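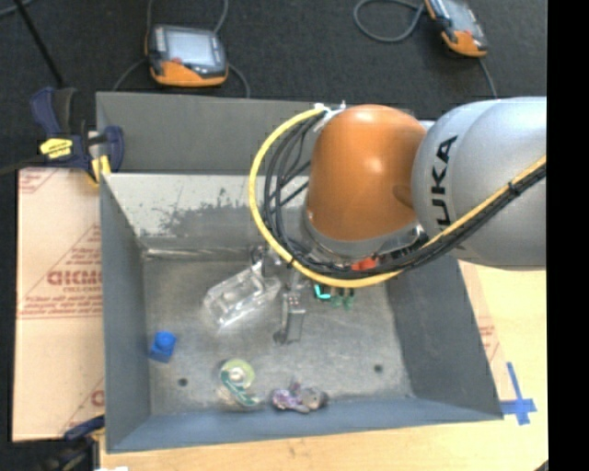
Fisden opens return service for clear plastic containers in Rastham

Reading time: 5 minutes

RASTHAM, 17 March 2024. Fisden, the company for reusable food packaging, starts a return service for clear plastic containers in Rastham. Shops, canteens and take-away kitchens in the town can now give their used containers back to Fisden, receive them again clean, and pay only for the washing and the transport. The service has already been tested with 31 businesses in Jarusden, and all of them have decided to continue.

The containers are transparent boxes with a raised rim, made for salads, cut fruit, cold pasta and similar food. Most kitchens know this kind of box very well, but in many places it is used one time and then thrown away. The Fisden box has a thicker wall and stronger corners, and it is made to be washed many times. It has no printing on the sides, so the customer can see the food from every direction and the shop can put its own label on the lid.

How the service works

Each business receives one or more metal bins for the used containers. The customers bring the containers back to the counter, and the staff put them into the bin. It is not necessary to wash them before. We ask only that the rest of the food is removed and that the lid is taken off. Lids go in a separate bag, which hangs on the outside of the bin.

The bins are collected two times in a week, in the early morning or after closing, as the business prefers. The driver leaves an empty bin in the same place and takes the full one to our washing hall at Orozco, between Rastham and Jarusden. In the hall, the containers are sorted, checked, washed, dried and packed in stacks of 20 for the way back. Containers that have a crack or a deep scratch are taken out at the checking and are sent for recycling. The business does not pay for these pieces if they are returned to us.

Why a metal bin

During the test in Jarusden we learned that the bin is almost as important as the container. At the beginning we used plastic crates and later also bags. The crates were light and easy to carry, but they took the smell of the food, and after some weeks it was difficult to get them really clean. The bags were quickly full, and the containers at the bottom were often broken when they arrived at the hall.

For this reason we have changed to a gray metal bin with sloping sides. Containers slide toward the floor of the bin, and they can be taken out from above without turning the bin over. The metal can be washed with very hot water. It gets marks and scratches with the time, and some of our oldest bins look quite worn, but this has no influence on the use. We do not paint them again for the appearance. A bin is repaired when the rim is bent or when a seam is open.

The bin is heavier than a crate, also when it is empty. We therefore ask the businesses to choose the place for it together with our driver at the first visit. A place on the ground floor, close to the back door and without a step, is the best one. For small shops we offer a lower bin which fits under most counters.

Results from Jarusden

The test in Jarusden began last July with a few kitchens and was then opened for more businesses. The school canteens and the lunch bars had the fastest start, and the bakeries joined later, mostly with the small size for cakes and sandwiches. The participants told us that they have less garbage in the yard and that they order packaging less often. Some of them also told us about difficulties. In the first weeks many customers forgot to bring the containers back, and the staff had to explain the deposit several times in a day. We then made a small card for the counter and a sticker for the lid, and this has helped a lot.

Another difficulty was the mixing with other boxes. Clear containers from other producers look very similar, and they often came into our bins. We now have a small round mark in the bottom of every Fisden container, which can be felt with the finger. Foreign boxes are no problem for us in small numbers. They are sorted out in the hall and recycled.

Conditions for businesses in Rastham

The service is open for every business in Rastham that sells or serves food. It is not necessary to sign for a long time. The first agreement is for three months, and after that it can be ended at the end of each month.

The start package contains 374 containers in three sizes with the lids, one metal bin with a lid bag, the counter cards and the stickers. Larger kitchens can order a package of 1000 containers with two or more bins. The sizes can be mixed freely in both packages, and they can be changed later if the first choice was not the right one.

The containers stay the property of Fisden. The business decides itself if it asks for a deposit from its customers, but we recommend a small one. In Jarusden the containers came back faster in the places with a deposit.

Information afternoon in the washing hall

Interested businesses are invited to visit the hall at Orozco before they decide. Visitors can see the way of the containers from the arrival in the bin until the packed stack, and they can take all sizes in the hand. Please register by telephone or with the form on our website, and wear closed shoes, as the floor can be slippery near the washing line. Coffee and a small lunch will be served, naturally in our own containers.

About Fisden

Fisden rents, collects and washes reusable packaging for food businesses. The office and the washing hall of the company are in Orozco. Besides the clear containers, Fisden offers cups and soup bowls, which are at the moment available only in Jarusden.

Editors can receive further information and the price list from the Fisden press office.

Contact | Press | Privacy | © 2024 Fisden. All rights reserved. | Back to top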